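Search this notebook Search Go

We use cookies to remember which pages you have read. Accept Manage

26 January 2023

Sitter matching, notebook page, mostly for me and Noura but Dalal please read the bit about references.

Picked up where I stopped before the break, with the availability form. The old one asked parents to tick mornings, afternoons or evenings and asked sitters the very same thing, which sounds fine until you find that a Plokcombe morning starts at six (shift workers at the Wultis depot) and a student's morning starts at ten. So the two of them match beautifully on screen and then have a grumpy phone call. I've swapped the ticks for start and finish times, in half hours, and it took me most of the day because the summary page was built on the ticks and fell over completely. It's back up now. It's ugly, the times run off the side on a phone, but it's back up.

Ran the old profiles through it overnight. We have 2,000 sitter profiles in the test set and 500 family requests. With the ticks nearly every family got a great long list of names, far too long to read. With real times 300 of the families still get a decent list and the rest get a short one or nothing. Noura thinks that will put people off. I think a short list you can ring through before tea is worth having, but I do see her point about the families with nothing at all, that's a horrid page to land on when you're going back to work in a fortnight. We could show the near misses underneath, say anyone within an hour either side? Going to try it tomorrow and see how silly it gets.

Travel. Oh, travel! Everybody writes "willing to travel" and it means something different every time. I read through a big pile of profiles with a cup of tea and got everything from "anywhere on the 14 bus" to "my mum can drop me". Free text is lovely to read and hopeless to sort. My plan is to keep the free text for parents to look at, and ask one extra question next to it: how long would you be happy to spend getting there? Minutes, no miles. Kirketti did miles in their version and the river wrecked it, because two houses can be a stone's throw apart with the bridge nowhere near either.

References (Dalal!). Dalal Salameh rang round the referees for the October batch and her notes are brilliant, much better than anything the form gets out of people. On the form they all write "reliable and friendly". On the phone she asked them "what did you have to tell her on the first day?" and people talked and talked. Allergies, the stair gate, which cupboard the calpol lives in, the washing, the dog. I'd like that to be the actual question on the form. Dalal, can you send me the wording just as you say it, please don't tidy it up.

Which takes me on to the household jobs list. At the moment it's a single tick for "light housework" and it causes more rows than anything else on the site, pay included. One family means rinsing the lunch plates, the next means the whole family's ironing. I've split it up: children's meals, children's laundry, tidying the playroom, everything else by agreement. A sitter can say yes or no to each. Mrs Rawashdeh from the parents' group tried it and asked straight off why bath time wasn't there, and she's quite right, so that's going in under care.

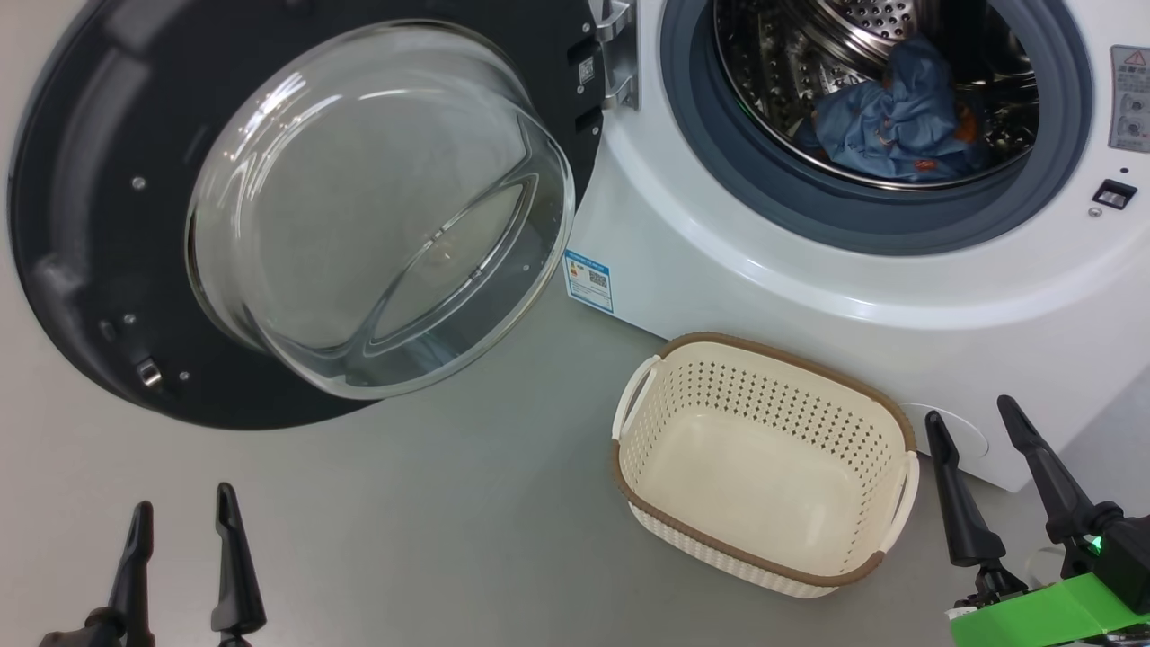 Washer, door open.

Also had a go at the opening lines of the profiles. So many begin "Hello my name is" and that's all you see in the little preview before it cuts off. I don't want to tell a nineteen-year-old how to introduce herself, so I've made the preview longer and put the name in bold over it, then it doesn't matter. Small job, looks miles better.

Left to do:
- near misses page, an hour either side
- travel question in minutes, ask Noura where it should sit
- Dalal's wording for the reference question
- bath time under care
- times running off the side on a phone
- find out what the 3,000 in the hosting bill refers to - visits or messages? If it's messages we've gone over
- rename the "nanny/sitter/other" box, "other" is getting all sorts

Noura Karam has the spare login until I'm back at my desk. Don't run the matching while she's editing profiles, it locks her out.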